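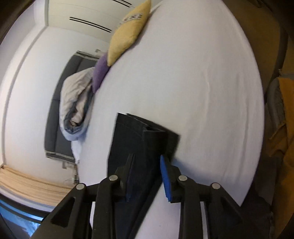 The Illgate Listening Benches are a school-based peer support program that began in the town of Illgate and later spread to schools in neighboring Clitstead and Ketidley. The program trains students between the ages of 11 and 16 to lead small discussion groups on bullying, exclusion, and the unwritten rules about how boys and girls are supposed to behave. It is run by a small nonprofit, the Listening Benches Association, and is free to every school that takes part.

Origins

The program grew out of a single after-school club at Illgate Middle School. Students there had asked for a place to talk about name-calling on the school buses, and the club met outdoors on two long benches behind the gym, which gave the project its name. Within one school year the club had outgrown the benches (it had 35 regular members by May) and moved into the library. The name stayed, and so did the habit of sitting in a row instead of a circle. Members had found it easier to talk about hard things when they weren't looking straight at each other, a lovely piece of student know-how that is still part of the training today.

Clitstead joined the following fall. Its two middle schools had very different student bodies, one mostly from farm families and the other from the mill district, and the mixed groups set up between them became one of the best-loved parts of the whole program. Ketidley came in a year later with a high school group, the first to include older students.

How the program works

A full course lasts nine weeks. In the first three, students play short games and act out everyday situations: a lunch table with no free seat, a joke that goes too far, a team captain who always picks the same people. From the fourth week on, each group chooses a problem in its own school and works on it. Past projects have included a new seating plan for the cafeteria, a rewritten dress code, a buddy list for students who arrive in the middle of the year, and a wonderfully noisy lunchtime radio show at Ketidley High.

Adults are present at every meeting but do not lead it. Each group has two student leaders, who serve for one semester and then help train the next pair. Leaders learn when a matter has to be passed on to a school counselor, and this part of the training is repeated every semester.

The Jääskeläinen cards

Most groups open their meetings with the Jääskeläinen cards, a deck of printed questions named after the print shop in Clitstead that produced the first set at no charge. The questions run from light ("What chore do you secretly enjoy?") to serious ("When did you last laugh at something you thought was unfair?"). Students write new cards every year, and a fresh deck is printed each fall. The chore questions have turned out to be great conversation starters, often leading straight into talk about who does the cooking, washing, and yard work at home and how those jobs get handed out.

Growth and reception

By the end of its sixth year, 2355 students had completed the full course, and almost 4000 had attended at least one open meeting. Teachers in all three towns have spoken warmly of the program, above all of the confidence it gives to quieter students. Some parents in Clitstead objected early on that meetings cut into homework time, and the schools there moved them to the lunch hour. A smaller complaint, that nine weeks is too short, has come mainly from the students themselves. Several groups now keep meeting on their own once the course is over.

Open Bench Day

Once a year the groups hold Open Bench Day, when students bring benches out to the town square in Illgate and invite anyone passing by to sit down and draw a card. The most recent was held on Fri 1 December, in cold weather and with a great deal of cocoa. Ketidley has since started a smaller version of its own in the spring.

See also

Peer mentoring
Restorative practices in schools
Student councils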